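At Fletby's test rooms in Fletdale, the robot had been asked to tidy up, and I had been told, kindly, to bring a book. It took 3 minutes over one spoon, and I'll admit I was rooting for it the whole time!

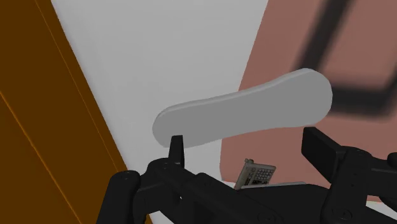

A black gripper and a smooth white object in a computer-rendered room.

Much of the practice happens in simulation, where a dropped dish costs nothing. Hovano, the household program, ran 3,000 rounds there last August. My own kitchen (two kids, one dog) would be a sterner test, and I think I'll be doing my own dishes for a while yet.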